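The gripper that kept letting go

November was mostly lost to one fault, and I want to write it down while I still remember the order of things.

The setup is a hand-held gripper, two fingers, closed by a small motor when you squeeze a trigger. The motor driver is a Zarnus board I bought used. The fingers ride on a rail I ordered from Plestura, and the control code is my own fork of something called Tavach. It had worked well enough all summer.

Then it started letting go. I would close on an object, lift it, carry it over the table, and at some point the fingers would relax by themselves. They didn't spring open. The force just went away for a moment and came back. With a light object you might never notice. With anything that has weight and a smooth side, it slid out and hit the table.

I blamed the pads first. They were worn at the tips, so I swapped in a new pair and ran 30 lifts. Three drops. Then I blamed the object, and tried others, and got the same thing.

The log looked clean, which cost me a week. Tavach writes the commanded force to the log, not the measured one, and I had forgotten that. The command never dipped. Once I added the measured motor current as a second column, the dropouts were right there, 600 milliseconds long, always after the arm had been swung to the right.

That pointed at the cable. The motor lead comes out of the housing, goes under a clamp, and runs back along the handle. I had tightened that clamp in the fall after it rattled. When I cut the jacket open, one conductor was broken through inside the insulation and only touching when the cable was straight. Bend it right and the motor lost power. Straighten it and everything came back, with no error, because the driver restarts on its own by default.

That last part is what bothers me. A gripper that loses power while holding something should say so. Mine now latches a fault and beeps, and it won't close again until I press reset. I also set the current check to trip at 23 milliseconds, short enough that I hear about it before the object has gone far.
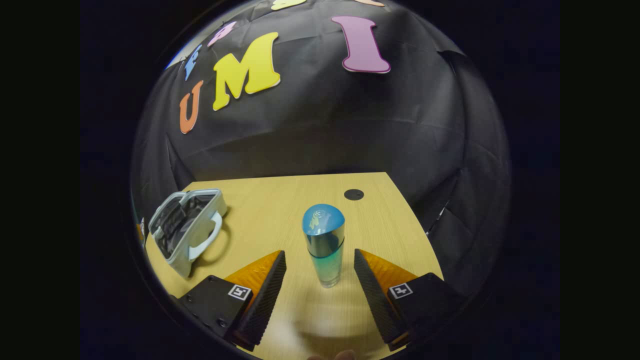
Retesting has been dull. I put in a new lead with a proper strain relief and moved the clamp back to where the cable doesn't flex, then started over with the lifts. I picked the blue bottle for most of them – it tapers in color down to nearly clear at the base and has a round glossy cap, and it stands up by itself between the fingers, so each run starts the same way. I close, lift, swing right, swing left, and set it down. No drops so far and no beeps, except when I pulled the connector on purpose.

Still on the list: a spare lead made up in advance, and a bug report for the log. The force column in Tavach should at least be labeled as the commanded value. I have also asked Liew, the shop that crimps my connectors, whether they stock a more flexible cable in the same gauge. No answer yet.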